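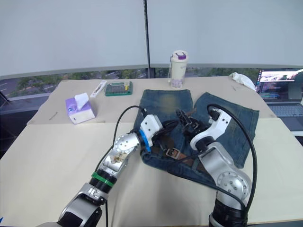 How do I fold jeans so the creases don't set?

Ravindran Subramaniam
posted 2025-06-21

Packing for 12 days and im bad at this. Jeans are old, faded, legs never lie straight, one always wanders off to the side when I put them down. Everything goes on the table first with the small stuff – toothpaste, water bottle, pills – then into a Skumora carry-on that is not big. Two things I want to know. Belt stays in the loops or comes out? And fold or roll? Last trip I folded in 3 and got a hard line across both knees that stayed the whole time. No iron where I'm going. Need to leave early tomorrow so quick answers please.

Sowmya Shenoy
Take the belt out. Buckle digs into whatever is on top of it, and leather left bent in half for a day stays bent. Run the belt around the inside edge of the case, buckle at a corner.

Then the jeans. Flat on the table, zip closed, button done. Hold the waistband and give the legs one good shake before you lay them down, fixes the wandering leg. Smooth from the waist down with your palm. One leg over the other, seams matched, tuck the pointy bit of the seat in so you have a straight edge. Roll from the hem up, not too tight. No line at the knee becuase there's no fold at the knee.

Toothpaste in a zip bag, please. Mine opened over a pair of white pants in Whitcombe and that was that.

If they do come out wrinkled hang them in the bathroom while you shower – works on denim ok, not great.

Ditinik
just wear them on the plane. belt too, take it off for security. saves the space

Undadier
Disagree on rolling, heavy denim makes a fat roll and it eats a small case. I lay them in first, waistband at one end, legs hanging out over the side. Pack everthing else on top, then flip the legs back over the pile. One soft bend, no crease. Agree about the belt tho.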